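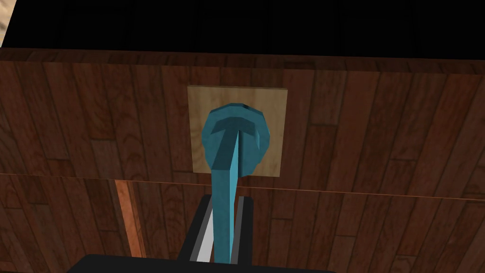 Exporting and Restoring Text Messages on an Android Phone

Published by Storndale Digital Services
Last reviewed: May 15, 2020
Prepared by Solène Hervieu and Štěpánka Krajčí

Staff members who are replacing a work phone must keep a copy of their text messages before the old device is returned. This guide explains how to create that copy with Fliletti, the backup application installed on all Storndale phones, and how to restore it on a new device. It applies to standard text and picture messages. Conversations held in other chat applications are stored separately and are not included in the export.

Before you begin

Confirm that the phone is charged to at least half of its capacity or connected to a charger. The export stops if the phone enters power saving mode, and a partial file cannot be resumed.

Open Settings, select Storage, and check the amount of free space. A mailbox with 2523 messages and few attachments normally produces a file of 153 MB. Users who exchange many photographs should expect a much larger file and may wish to delete unneeded attachments first.

You will also need your staff account name and the recovery phrase that was issued with the phone. If you no longer have the recovery phrase, contact the service desk for a new one before you continue.

Creating the export

1. Open Fliletti and sign in with your staff account.

2. Tap the menu button in the upper left corner and select Messages.

3. Select Export. The application asks for permission to read text messages. Tap Allow. If you tap Deny by mistake, the permission can be changed later under Settings, Apps, Fliletti, Permissions.

4. Choose the conversations to be saved. All conversations are selected by default. Clear the box next to any personal conversation you do not want to keep.

5. Under Attachments, choose Include or Text Only.

6. Enter the recovery phrase and tap Start. Leave the application open until the word Complete is displayed.

7. Tap Save to Network Folder. The file name consists of your account name followed by the extension .flx and should not be changed.
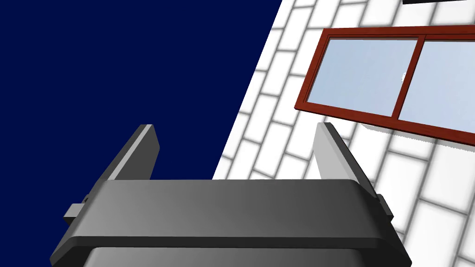

Computer rendering: gripper fingers, with a white brick wall at right.

Checking the file

An export should be checked before the old phone is erased. In Fliletti, select Messages, then Verify, and choose the file from the network folder. The application compares the number of messages in the file with the number on the phone. The two totals should match, unless you cleared one or more conversations in step 4, in which case the Verify screen lists the omitted conversations by name.

If Verify reports error 118, the recovery phrase entered does not match the one used to create the file. Enter it again, paying attention to capital letters and spaces. The file is locked for one hour after five incorrect attempts.

Restoring messages on the new phone

1. Insert the SIM card and complete the initial setup of the phone.

2. Open Fliletti, sign in, and select Messages, then Restore.

3. Set Fliletti as the default messaging application when asked. Android does not permit any other application to write text messages to the phone.

4. Select the file, enter the recovery phrase, and tap Start.

5. When the restore is complete, open Settings, Apps, Default Apps, and return the default messaging application to your usual choice. New messages may not be displayed correctly until this is done.

Group conversations can take several minutes to appear in the correct order. Do not run the restore a second time during this period, as doing so creates duplicate messages. 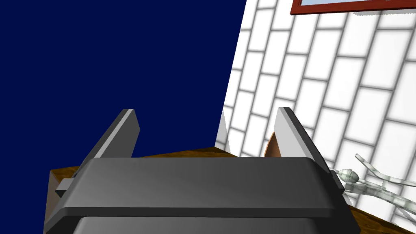
Filed under: Mobile Devices / Messaging

Retention and support

Export files remain in the network folder for 2 months and are then deleted automatically. Requests for a longer period should be sent in writing to Clémence Poulain, Records Office, before the file expires.

Phones running software older than Android 7 cannot use the Verify function. Owners of these devices should bring the phone to the service desk at the Tultatside building, where Loïc Langlois can arrange for the export to be checked on another device.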